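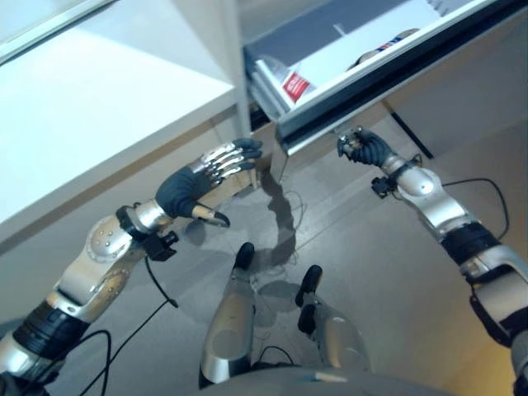 The drawers are in. I started on the back room in April, thinking it would take a couple of weekends, and it is now 24th October. Some of that was the floor and some of it was me not getting around to things.

To recap for anyone who hasn't been following: the back room was where we put whatever had no other place to go. Paint cans, two broken lamps, a box of cables for computers we no longer own, the good tablecloths, the bad tablecloths. There was a tall pine bookcase along one wall and nothing in it stayed upright. I wanted closed storage, all white, with drawers down low and doors where I could get them. I also wanted a floor I could mop.

I looked at three lines. Sandberg had the nicest fronts but their drawers only come in one depth, and it was too shallow for the box files. Esetti would have built to measure and quoted me 3,836 for the wall, before delivery. I thanked them and went home. What I bought in the end was Hemia, the plain white range, from the outlet place in Zeltcombe. It came to 409 less than I had set aside, and I spent most of the difference on handles, screws, a better level and lunch.

Putting the units together was fine. I did 6 of them over two evenings. The instructions are all drawings, and the drawing for the back panel shows it from the front in one step and from behind in the next, so I put the first one in the wrong way and had to pull the nails. After that I wrote FRONT on each panel in pencil before I did anything else.

Leveling took longer than building. The house leans a little toward the garden. You would not notice it walking around, but a drawer notices. The first one I hung rolled open on its own whenever I let go of it. I shimmed the front feet, checked it, shimmed again, and then found that the doors next to it no longer lined up. My neighbor Valter Dalen came over with a longer level than mine and we started again from the high corner. That was the right way to do it. If you are fitting a run of these, find the highest spot on the floor first and bring everything else up to it.

On to what went where, which a few people asked about last time.

The low drawers have the heavy things. Tools in one, extension cords and batteries in another. I don't use dividers for tools. I bought a set, and they slid around and took up room, so now the small stuff is in old cookie tins and the rest just lies there. The drawers are deep enough to hold the drill in its case.

One drawer is for paper. I had four box files of bills and warranties going back a long way, and I got it down to one. If the thing the warranty was for had left the house, the warranty went too. I was surprised how many toasters we have had.

Table linen got a drawer to itself, folded on edge so I can see each piece from the top. I used to stack it and always ended up with the same cloth because it was on top. The bad tablecloths are drop cloths now and live with the paint.

The cupboard has the tall things: ironing board, vacuum, the folding chairs. I left out one shelf to make that work. I kept the shelf and its pins, taped together with a label on, in case we ever change our minds.

The cables took an entire evening. I kept one of each kind I could name and let the rest go. There were nearly 40 of them. I have needed one since, and I borrowed it from Valter.

A few things I would do differently. I would do the handles last, with all the fronts already hung, and use a cardboard template. I measured each one separately and there is one that sits a hair low. I would also buy more of the soft-close dampers up front. They are sold apart from the drawers, the outlet was out of them when I went back, and so two of the drawers still bang shut.

I also should have emptied the whole room before starting. I moved things from one side to the other as I went, and I must have carried that box of lamps across the floor a dozen times before I admitted we were not going to fix them. They went to the dump along with the bookcase, which I had offered around first. There were no takers.

Still to do: the strip along the bottom of the units, a light inside the cupboard, and the window frame, which looks yellow now next to all that white. I have the paint. I'll get to the frame when it is warm enough to leave the window open overnight, so that may be next year.

Search this blog
Type and press enter

Recent posts
Mopping, and which bucket I went back to
Pulling up the back room carpet
Three storage lines compared
What was in the hall closet

Contact | Copyright, all posts and photos | Back to top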